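Checked with Iida Lahtinen, February 2020. Next full round due in May.

# Hallotau village trail: walk-round checklist

Start at the harbour car park and finish at the chapel. Mark each line OK, Watch or Fix.

## Harbour and slipway

- [x] **Handrail, lower steps** – OK. Two bolts replaced last autumn, both tight.
- [ ] **Slipway surface** – Fix. Weed on the bottom third. Put the warning board back out until it has been scraped.
- [x] **Lifebelt and line** – OK.
- [ ] **Harbour wall, north side** – Watch. Pointing is going over a length of 60 cm below the bench. Jonatan Hellström to look at it at low water.

## Visitor room, Girnard Lane

- [x] **Door and ramp** – OK.
- [x] **Trail leaflets** – 84 left in the rack. Reprint of 400 ordered from Tollik.
- [ ] **Kitchen corner** – Watch. Worktop to be kept wiped down and the tap turned fully off at closing.

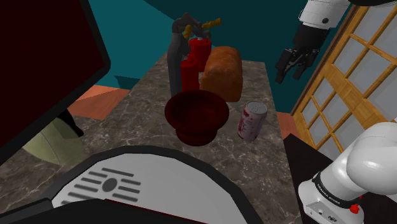

*Kitchen worktop with dark red bowl, two red bottles and tap.*

- [x] **Fire blanket and extinguisher** – OK, labels in date.
- [ ] **Wall map** – Fix. Still shows the old ferry landing. Oona Koskela has the new artwork.

## Cliff path to the chapel

- [x] **Steps 1 to 434** – OK apart from the item below. Swept before the walk.
- [ ] **Step edging near the top** – Fix. Timber has lifted on the seaward side and is a trip hazard. Taped for now.
- [ ] **Fence by Huttunen's field** – Watch. One post leans. Wire is sound.
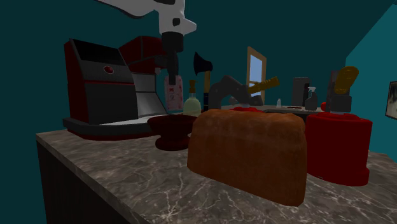

- [x] **Viewpoint bench** – OK. Theano Mavromatis oiled it before Christmas.
- [ ] **Boundary stone** – Watch. Lettering is hard to read on the village side. Do not scrub it, ask Ulla Vuorinen first.
- [ ] **Chapel gate** – Fix. Latch does not catch and sheep have been in.

## Comments

The slipway and the step edging come first. Both should be done before the coach parties start. The gate only needs a new latch, and Jonatan has one in his shed.

Path drains were clear except the one at the second bend, where we lifted out leaves by hand. Take a bucket next time.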